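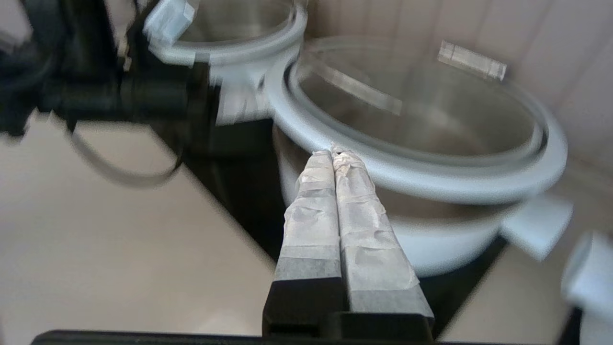 **Minutes: site visit and open day planning meeting**
March 28, 2024
Drandcombe workshop, upstairs meeting room

**Present:** workshop lead, controls engineer, tooling technician, safety coordinator, two representatives of Zernach (visiting), note taker
**Apologies:** facilities, purchasing

## 1. Minutes of the previous meeting

Accepted with one correction. Item 4 should read "Hong controller," singular. The second Hong controller is still in its crate and has not been commissioned.

## 2. Report on the morning demonstration

The controls engineer reported on the demonstration given to the Zernach visitors before the meeting. The Drorkach cell was run on the pot handling task, with the arm approaching a white pot from the rim side and closing the two-fingered gripper on the wall. The fingers were run with tape on their upper sections, as in the internal trials.

The cell was run for 90 minutes including setup. There was one protective stop, during the changeover between programs. The stop was traced to the light curtain, which had been muted on one side only. The cell was reset from the panel and the run continued.

The visitors asked for the approach to be repeated at reduced speed. This was done at 50 percent. They then asked whether the same program could be used with the pot turned so that the handle faced the arm. The controls engineer replied that the current program assumes the handle is on the far side or to the right, and that a separate approach path would have to be taught.

The wrist camera view was shown on the monitor throughout. The visitors found it more useful than the view through the guarding. The workshop lead asked that the monitor be moved to the visitor side of the cell for the open day.

## 3. Questions from Zernach

3.1 Finger wear. Zernach asked how long a set of taped fingers is used before it is redone. The tooling technician said that no fixed interval has been set. The tape is inspected at the start of each session and replaced when the edge lifts or the surface has creased enough to change the closed gap. Zernach asked for an interval in writing. The technician does not want to give one before the cycle counts have been reviewed.

3.2 Molded pads. Zernach asked why molded pads are not fitted. The sample pads are thicker than the tape, and with them fitted the fingers touched the inner wall of the pot on entry. A thinner pad has been requested from the supplier. Expected in August.

3.3 Inner surface. The pots have a brushed stainless steel inner surface, and the camera picks up reflections from it. Zernach asked whether this affects detection of the rim. The controls engineer said that the rim is white and thick enough to be found in most cases, but that detection has been less reliable when the overhead lights directly above the cell are on. The lights above the cell will be left off for the open day and the side lights used.

3.4 Cable routing. Zernach noted that the cabling beside the cell is untidy and asked whether a loop could be caught by the arm. The safety coordinator agreed that it should be dressed before any public demonstration. See action 2.

3.5 Cycle time. Not discussed in detail. Zernach will send its requirement by email.

## 4. Open day arrangements

4.1 Format. The workshop will be open to visitors in the afternoon only. Demonstrations will be given on the Drorkach cell at fixed times, with the cell idle and locked out between runs. The proposal to let visitors start the program from the pendant was discussed and rejected by the safety coordinator. Visitors may choose which of two programs is run, and the operator will start it.

4.2 Registration. To date 218 people have registered. The guarded viewing area does not hold more than a small group, so visitors will be brought through by time slot. The workshop lead will draw up the slots.

4.3 Staffing. One operator at the cell and one person at the barrier for every run. The operator is not to answer questions while the arm is in motion. Questions will be taken by the person at the barrier or held until the cell is stopped.

4.4 Spare parts. One spare set of fingers, taped and measured, will be kept at the cell. The tooling technician asked for a second set. Agreed, subject to stock.

4.5 Signs. The existing signs still give the old room number. New ones have been ordered.

4.6 Hong controller. Zernach asked whether the uncrated Hong unit would be shown. It will be on the side bench, powered down, with the cover on.

## 5. Actions

| No. | Action | Owner |
|---|---|---|
| 1 | Review cycle counts and propose a tape inspection interval | Tooling technician |
| 2 | Dress and secure cables beside the cell | Controls engineer |
| 3 | Correct the light curtain muting and retest both sides | Controls engineer |
| 4 | Teach and test an approach path with the handle facing the arm | Controls engineer |
| 5 | Move monitor to visitor side | Workshop lead |
| 6 | Draw up time slots and send to registered visitors | Workshop lead |
| 7 | Update risk assessment for visitor runs | Safety coordinator |
| 8 | Send cycle time requirement | Zernach |

Action 3 is to be closed before the cell is run again with visitors present.

## 6. Any other business

The door to the loading bay was found propped open during the demonstration. It is to stay shut while the cell is running.

Zernach asked for a copy of the camera recording from the morning run. Agreed. The controls engineer will send it with the program log.

Next meeting to be called once actions 3 and 7 are complete.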